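So I've been playing the new Gorkudon album on repeat since August and I've finally got round to writing about it, mostly because my sister is sick of hearing me talk about it in the car.

If you don't know them, Gorkudon are a married couple, plus whichever drummer they can get hold of. He writes the tunes, she writes the words, and they both sing, quite often at the same time and quite often different lines. I first saw them in the back room of a pub in Mapplebeck, on a bill with two other bands I've completely forgotten. There were 84 tickets and I got number 80, which I still have in a drawer somewhere (next to the takeaway menus, I think).

What I love is that they sound like two people who know each other's bad habits. There's a song on the first record, "Your Turn to Drive", that's basically an argument about a road map, and by the last chorus they're both trying not to laugh. You can hear it! My friend Conall Moriarty says it's the most romantic song he knows and he doesn't even like folk.

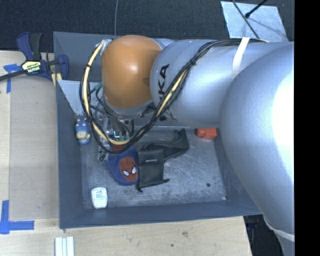
## The new one

It's called Sultura and it's a lot quieter than the others. They wrote most of it at the kitchen table after their little boy had gone to bed, so there's hardly any drums and she sings half of it in nearly a whisper. I wasn't sure at first. I wanted the big stompy ones, and there's only one of those, tucked away at track five.

Then "Spare Key" got me on the bus home and I had to pretend I had a cold. It's about the year they lived in different towns and only saw each other at gigs. She's talked about that time in interviews, always a bit lightly, but the song isn't light at all. He doesn't come in until the second verse, and when he does he's singing so low you almost miss him.

My one grumble is the ending. The last track is a piano thing with no words and it goes on far too long. I've skipped it every time bar the first two. Sorry!

## Seeing them again

They're playing Mapplebeck again on 13th December, in the proper hall this time, and I've got a seat in the balcony. Conall's coming too, folk or no folk. I'm hoping for "Your Turn to Drive" and I'd quite like a T-shirt, if they've got any left in my size by the time I get down all those stairs.

If anyone's been to the other dates, tell me whether they're doing the map song, but please don't tell me what they open with.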